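Gripper comparison - speaker notes
Hannelore Strebel, March 3, 2024

Slide 4. What we compared
Two hand-held grippers, the Drolell and the Carketard. Same operators, same Clurkorus logger, same cable routing. 300 trials in total. Say early that the colour of the fingers makes no difference, someone always asks.

Slide 5. Set-up
Leave both up while talking. Point out the four fingers and their brass-coloured bushings, then the utensil stand. 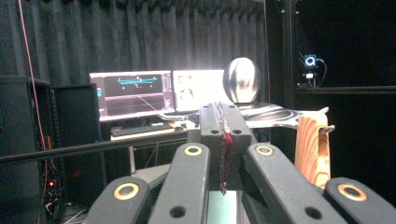 Wrist view first, then head view with both hands in use.

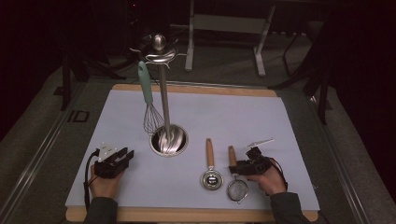

Slide 6. Thin handles
Mesh sieve, wooden handle. Grip point matters more than closing force. 43 slips logged, most of them with the handle held near its end. The whisk gave fewer - do not quote a rate, the Tehrani runs are still being checked.

Slide 7. Cameras
Shiny metal is hard on the wrist camera. Exposure was locked from October onward. Earlier runs are left out of the table.

Slide 8. Open items
Cable strain at the housing. Timing offset between left and right hand. Take questions here, 2 minutes.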